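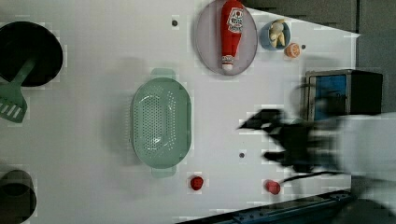 Ketchup on a plate. Home cooks could be selling meals in Vusar by next fall.

Home kitchen permits pass, finally

Well, it went through! The town council voted last night to let people in Vusar cook hot meals at home and sell them to their neighbors, and I sat through the whole thing on one of those folding chairs so you didn't have to. The permit costs $297 a year and you can start applying on 28th October at the clerk's window. Online forms are coming later, and I wouldn't hold my breath for those.

Up to now you could sell bread, jam and cookies out of your house and that was it. Anything that had to be kept hot or cold meant renting time in a commercial kitchen, and the only one near us is the Bamex building out past the rail yard, where the waiting list for evening slots has been full as long as I've been writing this page. I've heard from people who drove two towns over to make soup.

The new rules let you do soup. Also stews, rice dishes, roast chicken, dumplings, pretty much anything except raw shellfish and home canned meat. You cook it and sell it the same day, and the buyer either picks it up or you drop it off yourself – no delivery apps. There's a cap of 13 meals a day, which got the loudest groan of the night. The first draft had said 12, so I suppose somebody fought hard for that extra plate.

Mi-kyung Ko got up during public comment and said she's been making kimbap for half her street for years and would love to stop pretending it's a gift. That got a big laugh and some clapping, and the clerk had to ask everyone to settle down.

Not everybody was in a good mood. Gilberto Usuga, who runs Gil on Joneo Street (go for the arepas, they're great), told the council he paid $4000 for his vent hood before he sold a single thing, and he'd like to know what the person across the road is paying for theirs. I thought it was a fair question and he didn't really get an answer. The council said it would "look at" a fee break for small restaurants in the spring.

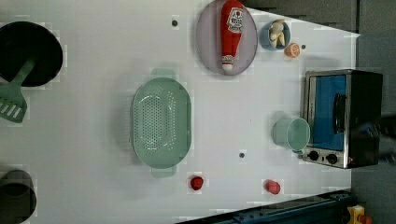 Pádraig Moynihan messaged me before I'd even gotten home to say the cap is silly, that you can't cover your groceries on that few dinners, and that anyone serious will just go over it and hope the inspector's having a slow week. He'd sooner see a limit on yearly sales, like they do with the bake-at-home permits.

I put that to Kyung-tae Pyo at the clerk's office this morning and he told me the cap gets reviewed after the first year. He also said the inspector has to give you notice before coming over, except when there's been a complaint, so keep your neighbors happy I guess.

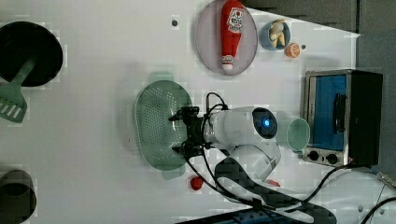
What you need to apply

You need a food handler card (the two-hour class is fine, and the library is running it again), proof that you live at the address, and a short menu. The menu can change later but you have to send in the new one. Renters need a signed note from the landlord, and I know that's going to sink a few of you. I asked if an email would count and was told no, it has to be ink.

Pets are okay in the house but they can't be in the kitchen while you're cooking. My cat has been informed.

There's one inspection up front. They'll check the fridge temperature, the hot water and where you keep your cleaning stuff. Jae-in Seok, who spoke for the county health office, said most home kitchens they've looked at needed a fridge thermometer and not much else, so pick one up before they come, they're cheap.

If you rent a slot at Bamex right now, nothing changes for you and you don't have to switch over. You also can't hold both permits for the same menu, and I'm still trying to find out why. I'll post it when I hear back.
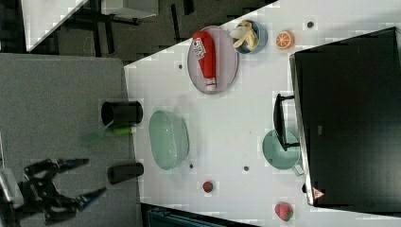 Black cups on their sides, and a bright green handle. Permit forms can be picked up at the clerk's window, ground floor, closed for lunch.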